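Power Strips, Cords and Table Covers: Tips for a Tidy Worktable

A worktable that doubles as a hobby bench, sewing spot or charging station collects cords faster than anything else in the house. Most of the fixes cost very little and take less than an afternoon. These are the ones I have kept using since I set up my own table in the back room.

Start with everything unplugged

Take every cord off the table and lay it on the floor. Match each one to the thing it runs. Any cord you can't match goes in a bag with the date on it, and if you haven't opened the bag in a year, take it to an electronics recycling drop-off. Wipe the cords you are keeping with a barely damp cloth and let them dry fully before plugging anything in. Look at both ends and run your fingers along the whole length. Throw out a cord that is cracked, stiff, pinched flat or taped.

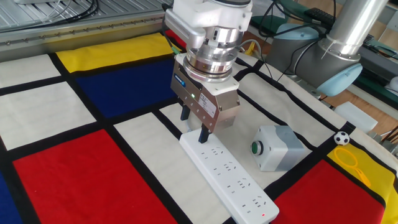 Placement matters more than the number of outlets you have. A power strip that lives on the floor fills with lint and gets kicked, and one pushed behind a cabinet never gets looked at. I like mine where I can reach it. A long white strip laid diagonally on the tabletop is fine while you are working out where things go, and a small red light near one end makes it easy to see from across the room. Once you have settled on a layout, move the strip to the back edge or mount it to the wall behind the table, using the keyhole slots if it has them. Don't nail or staple the cord to anything.

Add up the load

Turn each appliance over and read the label for watts. Write the numbers down and add them. My small space heater says 900, and it goes straight into the wall outlet, never into a strip. The same goes for irons, hot plates and hair dryers. Lamps, chargers, a radio and a sewing machine are light loads and can share. The rating is printed on the strip itself, usually on the back, so copy it onto masking tape and stick it where you can read it without crawling around.

Never plug one strip into another. If the cord won't reach, buy a strip with a longer cord or have an electrician add an outlet.

Label both ends

Masking tape folded over the cord like a flag works as well as anything sold for the purpose. Write the name of the appliance on it at the plug end and again a foot from the appliance. Bread bag clips also work for thin cords. For ties, cut up an old strip of hook-and-loop tape. Rubber bands dry out and stick to the cord, and wire twist ties can cut into the covering if you pull them tight.

Coil spare cord loosely, in loops as wide as a dinner plate. Leave heavy-duty cords uncoiled while they are in use.

Covering the table

I have tried oilcloth, a canvas drop cloth and plain cotton. Cotton is the easiest to wash and the first to slide. Canvas stays put and takes glue spills well, though it shrinks the first time through the washer, so wash it before you cut it to size. Oilcloth is good for paint and bad for anything warm.

A bold print hides stains, but small screws and pins disappear into it. Keep a shallow white dish or a jar lid on the table for small parts.

To keep a cloth from sliding, lay a piece of rug gripper under it, a few inches smaller than the tabletop on all sides. Binder clips at the corners work if the top is thin enough. Creases come out best with an iron on the back side of the fabric, with the cloth taken off the table first. Check the care tag for the heat setting. If the fabric has dark and light blocks next to each other, wash it cold and by itself the first few times – reds and navy blues are the worst for bleeding.

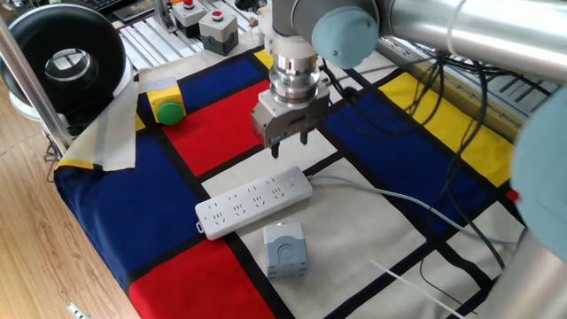 Valeriano Montes wrote in to say that he gave up on clips and sewed flat washers into the hem of his cloth, one at each corner and one in the middle of each long side. He uses a double fold so the metal doesn't rub through, and he picks stainless washers to avoid rust marks after laundering. He also warns against letting the hem hang low enough to catch on a chair.

I tried his way on a canvas cover and it holds well. Use heavy thread and a few backstitches around each washer so it can't travel along the hem. The cover is noisy in the dryer, so I hang it on a line.

Keeping dust down

Dust settles in open outlets, especially if you sand or cut fabric nearby. Unplug the strip from the wall before cleaning it. Use a dry, soft paintbrush and work from one end to the other, then tip the strip over and tap it gently. No sprays and no wet cloths near the openings. Plastic outlet caps are sold in packs and are worth having for the ones you don't use.

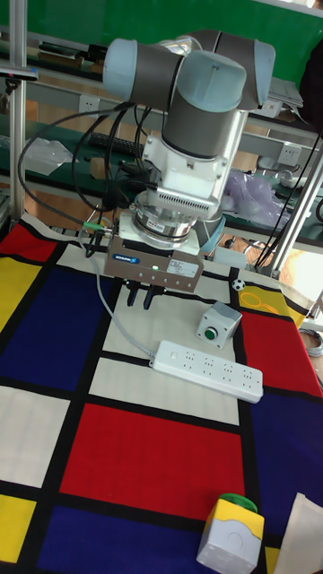 Do the table legs and the baseboard while you are down there. A dry sock over a yardstick reaches behind most furniture. Vacuum last, with the brush attachment, and keep the hose clear of the cords.

I go over the whole table twice a year, in spring and again in November before the heater comes out. The check takes less than an hour. Press each plug in and see that it fits snugly. If a plug falls out under its own weight, or if the strip feels warm or smells odd, stop using it and buy a new one.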